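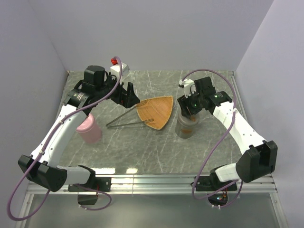
The Second Half of the Day: Notes for My Talk on Afternoon Slumps
Karkbridge Community Library, October 21, 2023

Print this page
E-mail this page

Opening (go slowly, let people find their chairs)

Good afternoon, everybody, and thank you for coming out at what I have to admit is the exact hour I am going to be complaining about. If any of you nod off in the next little while I will take it as support for my argument. I mean that kindly, and I have done it myself, in a front row, with the speaker looking straight at me.

I want to talk about the afternoon, and about that stretch after lunch when the page you are reading stops going in. I spent most of my working life in the office of a small furniture importer, Domański, and for years I thought the slump was a fault in my character. I ate a sensible lunch, I drank my coffee, and still I would find myself at my desk with the same invoice in my hand, reading the same line over and over as if it might change.

(Pause here. People usually laugh or sigh, and either is fine.)

The lunch question

Everyone blames lunch, and lunch does have something to do with it. A big heavy meal will make many people sleepier. But plenty of people feel the dip on days when they skip lunch altogether, and I certainly did. The body keeps its own clock, and for a lot of us that clock has a soft spot in the early part of the afternoon, a smaller cousin of the one in the middle of the night. I found that a great comfort when I first read it, and I remember putting the book down and going to tell the cat.

Tell the Carema story. (Keep it short this time! At the Erkwood talk it ran away with me.) We stayed there in August, in a little rented room over a shop, and by early afternoon the shutters were down all along the street. I was cross about it for 3 days because I wanted stamps. Then I gave up and lay down too, and I don't believe I have ever had such pleasant evenings.

What I changed

I started moving my work around. Anything with figures in it went into the morning, along with any letter where I had to say no to somebody. The early afternoon got the filing, the phone calls to people I liked, and watering the plants, which had never looked so well. Later on, toward four, I usually came back to life and could do something worthwhile again.

I know that not everyone can do this. If you work a register or drive a bus, the afternoon comes at you however it likes. But even then there may be a little choice somewhere, in when you take your break or whether you spend it sitting down or walking to the corner and back. Daylight helped me more than the second cup of coffee did, and the second cup had a way of turning up again at bedtime.

About naps. I am 61 and I have become a napper. Mine are short, on top of the covers with my shoes off, and I set the kitchen timer. When I let it go on for an hour I wake up not knowing what year it is, and supper is late. If you have trouble sleeping at night, you may want to leave naps alone. And if you are tired all day long, every day, please talk to your doctor, as that is a different matter from what I am describing.

(Check the clock. If past the half hour, skip to the exercise.)

A small exercise

Take the sheet that was on your chair. For the next seven days, write a word or two at the same times each day about how awake you feel. "Foggy" will do, and so will "fine." Please don't try to improve anything yet. I did mine on the backs of envelopes, and by the end of the week I could see my own low spot plain as day, a good bit later than I would have guessed.

Questions

Leave plenty of room for these. Somebody will ask about chocolate, and I have no good answer, except that I keep some in the drawer. Repeat each question out loud for the people at the back. Remind everyone that the tea is in the hall and the spare sheets are by the door.

Related items
Getting Up Early Without Hating It
A Plain Talk About Coffee
Evening Walks Around Karkbridge
Notes From the Erkwood Talk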